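Chá frio já tem lugar marcado na copa da Kavanagh

Começou a nova fase da copa do segundo piso e eu, que bebo chá gelado até em dia de chuva, fiz questão de ir lá ver. Para quem ainda não passou por aquele corredor: é a sala que servia de arquivo, ao lado da escada, e que desde 12 de agosto está aberta a toda a gente do prédio, incluindo o pessoal da Tinumen, que até agora descia dois andares para ir buscar qualquer coisa fresca.

A ideia partiu da Mercy Kioko, que andava há meses a pedir um frigorífico decente (o antigo fazia um barulho de motorizada e congelava os iogurtes todos). Conseguiu-se um, prateado, que ficou encostado à parede mesmo junto da mesa branca. A sala é simples, chão de madeira, parede branca ainda sem nada pendurado, e eu cá gosto assim, embora o Kimutai Kimaro já tenha ameaçado trazer um calendário de pesca.

O que mudou mesmo foi o chá. Em vez de cada um trazer a sua garrafa e depois andar tudo à procura da que desapareceu, passa a haver chá feito na casa, engarrafado de manhã e guardado no frio. Quem trata disso é a Katherine Quispe, que usa uma receita da tia com casca de limão e pouquíssimo açúcar. Eu punha mais, mas já me disseram que a minha opinião sobre açúcar não conta!

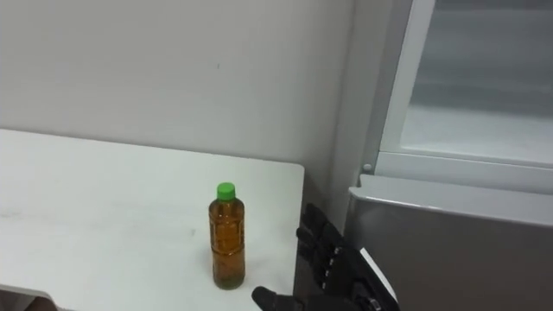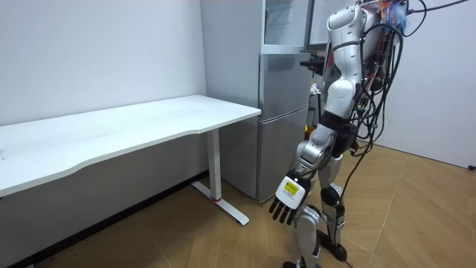 O sistema é fácil. As garrafas são de plástico e têm de voltar, lavadas e com a tampa, para a caixa que está à entrada. Cada chá custa 40 cêntimos, que se deixam no frasco, e o dinheiro vai direitinho para comprar mais folhas e limões. Quem quiser sem açúcar nenhum avisa a Katherine na véspera, por bilhete ou de viva voz, que ela não liga ao correio eletrónico antes do meio-dia. Na primeira semana saíram 52 garrafas e houve gente a reclamar que às três da tarde já não apanhava nenhuma, por isso a produção vai aumentar. Fala-se em quase 80 por semana, se o calor continuar como está.

Perguntei ao Kiprono Rugemalira, que gere as salas do prédio, se a copa também ia servir para almoços. Disse-me que por enquanto não, só bebidas e fruta, e que a mesa é para pousar coisas e conversar um bocadinho de pé. «Se puser cadeiras, fazem-me lá reuniões», explicou ele, e eu, que já vi o que aconteceu à varanda, percebo-o perfeitamente. A mesa, de resto, já tem uns riscos e umas manchas acinzentadas no tampo. O Kiprono quer ver se saem com bicarbonato, a Mercy aposta numa toalha de oleado, e até à hora em que escrevo ninguém cedeu.

Também há quem sonhe mais alto. O Mutua Mfaume, da Skellia, anda a fazer campanha por um chá de hibisco e chegou a trazer um saco de flores secas de casa para convencer a Katherine. Ela prometeu experimentar em setembro, depois das férias, com uma prova aberta a quem aparecer. Eu vou, claro, e levo bolachas de manteiga (as do costume, sim, as que esfarelam).

Até lá, a copa abre às oito e fecha às seis. A chave fica na receção, no gancho da Grultidport, que é o que tem a fita azul, e pede-se a quem sair em último que confirme se a porta do frigorífico ficou bem fechada. Às vezes parece que fechou e não fechou, é preciso dar-lhe um jeitinho com a anca. Dúvidas, queixas e receitas de tias podem ser entregues à Mercy, no gabinete em frente.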